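Lasto Felt Pads for Heavy Furniture and Appliances

Self-adhesive pads in pressed wool felt, 3 mm thick. They go under table legs, chair feet, cabinets and anything else that gets pushed across a hard floor. Suitable for sealed wood, tile, laminate and vinyl.

Sold in packs of 50, in round or square. The sheet version can be cut with ordinary scissors. 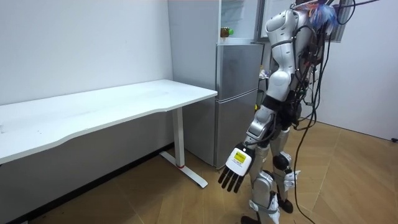 Before fitting, wipe the foot of the furniture with a dry cloth and remove any old glue. Peel off the backing, press hard for about 2 minutes and leave the piece standing overnight before you slide it.

Felt picks up grit. Vacuum the pads when you do the floor and replace them once they look flat or shiny.
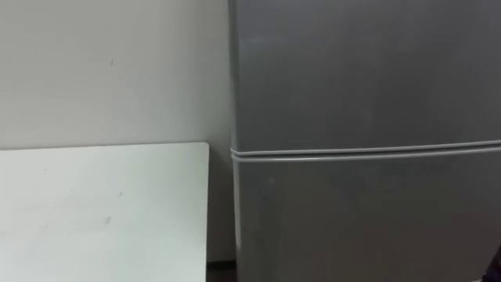 Color: gray or brown
Backing: acrylic adhesive
Pack weight: 700 g
Not for outdoor use

Also in this range: Bandow screw-on glides and Zenell caster cups. For trade orders or cut-to-size sheets, write to Kulsoom Bugti at the Jafri sales desk. Unopened packs can be returned.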